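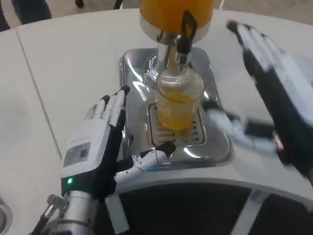

上个月我把自己的养老账户翻出来，从头到尾看了一遍费用明细，看得有点坐不住。我在Orka平台上放着三只基金，最老的一只是九年前买的，当时客户经理说“长期持有，别管它”，我就真没管（懒人听到这种话最开心了）。平台费、管理费、交易成本，三样各写在不同的页面上，字还特别小。单看每一项都是零点几，像果汁机龙头底下那只杯子，橙汁才到一半左右，你不会觉得上面的桶少了什么。可一年一年接下去，就是另一回事了！我把这些年的扣费加起来，一共783镑，其中有一大块是平台费，而我一年登录不到两次。

后来写信问了Melahat Demirtaş，她以前在Ilcombe做过理财顾问，咱们的老读者应该还记得她去年写的那篇遗产税。她让我先别急着搬家，去问清楚三件事：转出要不要收费，能不能原样转移而不用先卖掉，新平台是按比例收还是按固定金额收。我照着问了。Orka转出每只基金收19镑，Khoury那边不收转入费，但余额低于3,000镑的账户另有一笔年费，藏在收费表最后一页。

我最后只搬了两只，剩下那只太小，折腾不值得，先放着。转移拖了六个星期，中间还补签了一张表，大家要搬的话耐心点。

下期想聊聊Wolum新出的那个固定收费账户，有用过的朋友请回信告诉我，好话坏话都要！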